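# Pasuvby tabletop set: house rules

These are the rules I ended up with for recording two arms at one table, and I'd love it if you read them before you add anything to the set (or before you train on it and then write to me about the odd bits!).
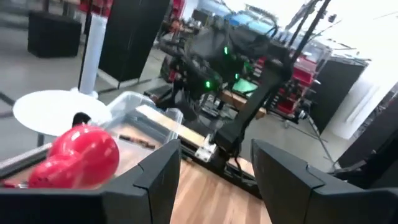
Most of this came out of arguing with myself over a stack of half-usable recordings from the Drarnivstead bench. The set now holds 562 episodes. I threw out 161 more, nearly all of them for breaking rule 2, and yes, most of those were mine.

## The rules

1. **Walk the bench first.** Check the e-stop, check the cables, then power up. If a cable can reach a gripper, tie it back.
2. **One arm moves at a time in the shared zone.** The other one parks and stays parked until the first is clear. I know it's slow. Do it anyway.
3. **Keep hands out while the motors are live.** If something rolls off, pause the session and then go get it.
4. **Don't tidy between takes.** Background clutter is fine and I want it in there, but leave it where it was until the batch is done.
5. **Log the failures.** A dropped object is a good episode as long as it's labeled `fail`. Stopping early is fine too, label it `abort`.

I cap every episode at 3000 steps. If you hit the cap, save it and mark it `timeout`, please don't trim it down to look nicer.

## Labels

| field | what goes in it |
|---|---|
| `outcome` | `ok`, `fail`, `abort` or `timeout` |
| `arm` | which arm was moving |
| `note` | anything weird, in plain words |

The `outcome` field only takes those 4 values. The Dahlgren export script chokes on anything else (ask me how I know).

## Known gaps

- Early episodes have empty `note` fields. Sorry!
- The Drarex converter drops the `arm` field, so copy it over by hand for now. I'm hoping to fix that in September.
- Rule 4 came in late, so older batches have things jumping around between takes.

Last edited 10 Jul 2024. Open an issue if a rule doesn't make sense on your bench.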